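房地产营销课 第五讲讲义：开发商的促销，到底在“送”什么

大家好，我把上次课堂上讲得有点乱的部分重新整理了一遍，顺便补了几个同学们课后追着我问的问题。没来的同学看这份就够了（来了的也请看，因为我有一个地方当时算错了，后面会改过来）。

先接着上回的话头。上回我们讲到新盘定价，讲了单价、总价、起价这几个词怎么在广告里换来换去。“起价”是最爱出问题的一个：广告上写“每套某某万起”，那个“起”字通常小得可怜，而对应的往往就是楼层最差、朝向最差的那几套，有时候开盘当天就已经标成“已售”。我不是说这样写一定违规，我是说你们以后写文案，手里得有那套房的房号，销售台账上也得查得到。

一、促销的几种样子

市面上的促销花样很多，我自己习惯按“钱从哪里出来”来分，不按名字分。名字太会骗人了！

第一种是直接减价。总价降下来，合同上写的就是降完以后的数。买家喜欢，开发商不太喜欢，因为前面已经买了的业主会找上门，银行评估也会跟着往下走。

第二种是送东西。送车位使用权、送会所会籍、送家电、送家居礼包，都算。账面上房价没动，成本记在营销费用里。

第三种是替买家付某一笔费用，比如前几年的物业费，比如贷款头几年的一部分利息。这种我个人觉得最值得研究，待会儿用格罗克波特的例子细讲。

第四种是“机会”，抽奖、优先选房、老带新积分之类。成本最低，效果忽高忽低，全看现场气氛。

二、案例：Grumadthorpe 湖区项目

这个案例是我自己编到教材里用了好几届的，开发方是 Hovex，代理是 Weerakoon。项目总共 226 套，首期推出来的是联排和小独栋，卖得慢，到四月份的时候现场已经冷得能听见空调响了。代理方提出来的办法是：签约就送入住礼包，里面有全套床品、毛巾、厨房用品，外加会所一年的会籍。

开发方第一反应是嫌便宜，觉得几十万上百万的房子送毛巾太寒酸。代理方的理由我觉得讲得通：礼包是摆在样板间里的，看房的人走进去，床是铺好的，浴室是挂好的，厨房能用，他会觉得“我可以就这么住进来”。礼包的标价是每户 2,201 元，和总价比起来很小，可是它改变了看房人在样板间里待的时间。
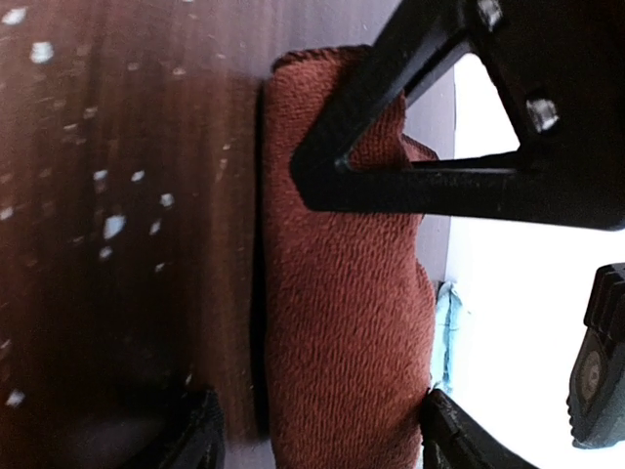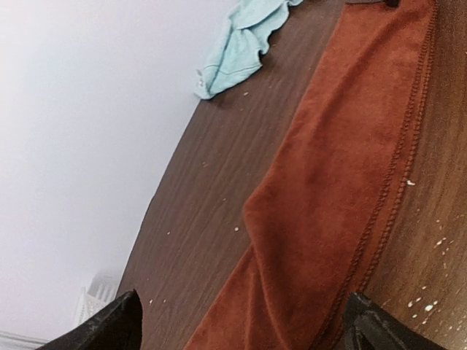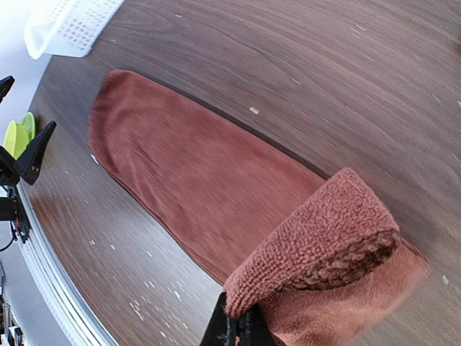
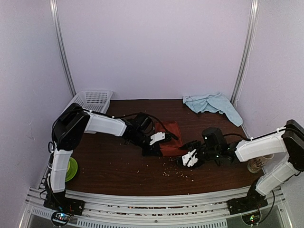 课间 Grokport2024 在课程论坛上留了一条：老师，我觉得这个案例里真正起作用的可能是会籍，礼包只是搭着送的。会所那边反正有固定成本，多一户少一户差别不大，开发商等于拿一个边际成本很低的东西，当成高价值的赠品送出去。如果只送礼包不送会籍，效果还会一样吗？

这个问题问得很好，我先给一个不太痛快的回答：从这个案例本身看不出来，两样东西是同时送的，拆不开。想拆开，就得分批次，比如前半个月来的客户只给礼包，后半个月的给礼包加会籍，可是客流本身前后就不一样，天气、广告投放、隔壁盘有没有开盘都会搅进来。做营销的人常常没有条件做干净的对比，这一点你们要有心理准备。

不过他说的边际成本那一层，我完全同意，而且希望大家记到笔记里。赠品有两个价：一个是买家心里觉得它值多少，一个是开发商真正花出去多少。两个价之间的差，就是这个赠品的“力气”。会籍的差很大，现金券的差是零，家电在中间（批量采购能压一点价，但买家上网一查就知道市价，也抬不高）。

三、广告文案里怎么写赠品

这一节是应用题，我讲快一点，重点就几条。

赠品的条件要和赠品写在同一屏里，或者同一版里。“签约即送”和“全款签约即送”差得很远，我见过把“全款”两个字放到折页背面的，后来售楼处天天有人吵架。

写清楚有没有期限。很多促销写“限时”，可是哪天截止不写，到了下个月还在“限时”，老客户一看就不信了，连带着你后面真的限时也没人理。

能不能折现，一定要写。买家问得最多的就是这个：“我不要东西，你把钱减给我行不行？”如果政策是不行，文案里就大大方方写“赠品不折现”，省得销售在现场一个一个解释。

不要把本来就有的东西写成赠品。阳台、绿化、小区道路，这些不叫送。我批作业看到过“送阳光”的……修辞我可以理解，但请不要放在促销条款里。

四、格罗克波特的贴息方案（上次算错的就是这里）

Grokport 是个远郊盘，买家大多数是第一次买房，首付凑得很吃力，月供也紧。他们没有降价，也没有送东西，做的是贴息：贷款头 14 个月，每月的利息由开发商补一半。

我上次在黑板上直接把“利息的一半”算成了“月供的一半”，这是错的，有同学当场皱眉头我还没反应过来，抱歉！月供里有本金也有利息，等额本息的贷款，前期利息占得多，后期本金占得多，所以贴息放在最前面，对买家来说感受最强。但无论如何它也到不了月供的一半。大家把笔记上那一行划掉，按下面的顺序重算：先求每月利息，再乘二分之一，再把 14 个月加起来，得到的才是开发商的总支出。

算完以后请和“直接减价同样金额”比一比。同样一笔钱，减在总价上，摊到三十年的月供里，每个月几乎看不出来；集中放在头一年多，买家马上就觉得松了一口气。当然，松完以后月供会跳回原来的水平，有些家庭到时候会措手不及，这是做方案的人应该提前跟客户讲明白的。我上课时讲到这里，有人问这算不算“温水煮青蛙”，我觉得看你讲没讲明白，讲明白了就是一个正常的选择。

还有一个小问题：贴息的钱怎么付？有的是每月打给买家，有的是签约时一次性付到监管账户。对买家来说后一种安全得多，万一开发商资金出状况，钱已经在那儿了。看合同的时候，这一条要找出来念一遍。

五、老业主怎么办

促销出来，最不高兴的永远是上个月刚买的人。这个部分教材写得很短，我多讲两句。

通常的做法有三种口径：一概不补；按签约日期往前追溯一段，段内的补；换个名目给老业主送点别的。第一种省钱但难看，第三种最常见。比较稳妥的是在第一批合同签的时候就想好，将来若有促销，追溯多少天，并且内部统一说法。最怕的就是销售甲说补，销售乙说不补，业主群里截图一对，什么话都说不清了。

顺便说一句，价格保护承诺（就是“买贵退差价”那种）不要随手写。它管的是合同总价还是单价？同户型不同楼层怎么比？赠品折不折算进去？这些没定义清楚之前，不要让它出现在任何一张纸上，包括朋友圈海报。

六、这周的作业

1. 找一份真实的新盘广告，纸质的网上的都行，把里面的促销按第一节的四种归类，说清楚钱是谁出的。归不进去的，单独写一段为什么。

2. 给 Grumadthorpe 项目重写一份促销说明，字数不限，但必须包含条件、期限、能否折现这几项。赠品内容可以改，改了要说明每户成本有没有变。

3. 重算 Grokport 的贴息总额。贷款金额和利率用附表里的第二组数，第一组是上一届的，别用错了。

作业请在 2024年11月21日 之前传到课程网页上，文件名写学号。迟交的我也收，只是反馈会晚一周给。小组最多 5 个人，一个人做也完全可以，不扣分。

下一讲讲售楼处的动线和样板间，要带尺子，有平面图要量。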